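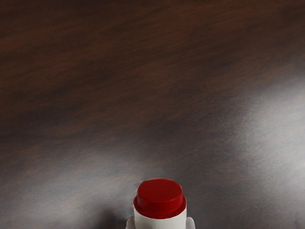

3. Simulation setup

Wrist camera view from the sim, grasp on the bottle. Red cap, white body, dark glossy wood for the table. I kept this one view the whole term so the runs would be comparable.

Sections 1 and 2 (intro, prior work) went in with the December draft and haven't changed, so I'm picking up from the setup. Same numbering as before.

The arm itself is a Skilel kit arm, two finger gripper, built on the bench in our garage. Shared workshop technically - my cousin has the other half for bikes. The sim runs on my laptop. The model of the arm came with the kit and was wrong in two places: the wrist offset and the finger length. Measured both with calipers and fixed the file by hand. Should have done that first. Lost most of a week to it.

Table texture is the wood one from the Henel pack. Shiny. The glare in the render sits on the right side, with a weaker patch low on the left, and the color threshold I started with did not like either. The bottle is a plain cylinder with a cap that steps out to a wider rim at the bottom. No label. I wanted a label on it but never got the texture to wrap right and dropped it.

3.1 Detecting the cap

First try was simple. Find red, take the center of the blob, drive to it. The cap is the strongest color anywhere near the gripper so that part is easy. Trouble is the wood. It has warm stripes in it, mahogany kind of color, and with a loose threshold those counted as red too. The arm went off to pick up a stripe. More than once.

Fixes, in the order I tried them:

Tighter hue range. Helped, then lost the shaded front of the cap.
Minimum saturation. This was the big one.
Blob has to be close to round. Stripes are long so they drop out.
Ignore anything washed out. Needed for the glare.

All four are in the final code. The roundness check is probably redundent once saturation is set but I left it in.

3.2 Grasp

Fingers close on the white body, under the cap, one each side. I tried gripping the cap for a while and gave up on that. It has the ledge, and in the sim the contact solver got jumpy there, the bottle would twitch and spin out. On the straight part of the body it settles fine.

Downside: from the wrist camera you only see the tips of the fingers at the bottom edge, and only the upper part of the bottle. So the camera is no good for checking how deep the grip is. I used the finger motor current for that on the real arm and the contact force readout in sim. Not the same thing, I know. Mr. Tuhiwai pointed this out at the midterm review and he's right.

4. Runs

41 runs in sim with the final settings. Bottle start position random inside a square on the table, always upright. A run counts as good if the bottle is lifted and still held when the timer stops.

Good: 31
Dropped during lift: 2
Missed or knocked over: 8

Of the eight misses most were with the bottle started inside the bright patch. The cap still gets found but the center comes out shifted, and one finger lands on top of the bottle. I did not log the shift, which would have been useful. Next time.

Real arm: 15 runs only. Ran out of time, and the shoulder servo started getting hot. Did not keep a proper table for these, so I'm not giving a success number. Grasping worked often enough to show at the demo. Lighting in the garage is one tube overhead and the real bench top is bare plywood, so no glare problem there at all. Different problem, the plywood is pale and a white bottle on it is hard to see. Cap was fine.

5. Parts and build notes

Skilel arm kit, used, from the classifieds
Hadgu motor board. The first one arrived dead, swapped
Zernik wrist camera, USB, the cheap one
Power supply from an old printer
Clamp, two bolts, a piece of angle iron for the base
Rubber pads for the fingers, cut from a bike tube

The base was the worst part of the build. Clamp alone lets the whole arm rock when it stops fast, so you get a good plan and the hand is off by a finger width. Angle iron under the front edge fixed nearly all of it. Bolt it, don't clamp it, if you own the bench.

Cable for the camera runs down the outside of the forearm, zip tied. Leave slack at the wrist. I didn't, and pulled the plug out of the board on the first full rotation.

6. What I'd change

Log everything from day one. I have videos with no numbers and numbers with no videos.

More than one table surface in sim. All the threshold tuning is against this one dark wood, and I had to redo it for the bench anyway. Should be randomized, texture and light both.

Second camera from the side. Would take care of the grip depth question without the motor current hack.

A bottle on its side. Never tested, code assumes it's looking down at a round cap and the roundness check would throw it out.

Code and the fixed arm model are on the class drive, in the folder with my name. Run the calibrate script before anything else or the wrist offset goes back to the kit value.

Delwyn Tuhiwai signed off the bench safety sheet, copy attached at the back. Report turned in May 1, 2025.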